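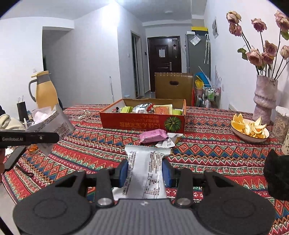
Snack packets on the patterned tablecloth, Stutcombe.

Thursday, November 23, 2023
By Tiina Laaksonen
2 min read

Quick notes from the Stutcombe food fair, typing this on the bus so excuse the thumbs. Got there late, parking a mess, ended up in the overflow field. Mud. Wear boots.

Main hall first. 60 stalls on the map, bread and cheese down the left, sweets at the back. Gamum had the longest line, little sesame cakes, $6 a bag and worth it. Bought two. One left.

Prisolach was doing pickles by the scoop. The beet one is very sharp, the carrot milder. Didnt get a price list, they'd run out.

Stall 107 is Zheng, out in the side tent so easy to miss. Plum candy, chili peanuts, tea. Nice long chat about roasting, they do it all in small pans at home and the peanuts sell out by noon most weeks. Bought the tea.

Coffee was weak. Soup good. Seating nowhere near enough, ate standing up by teh coat rack.

Next one is in January, same hall. Going earlier, bringing cash.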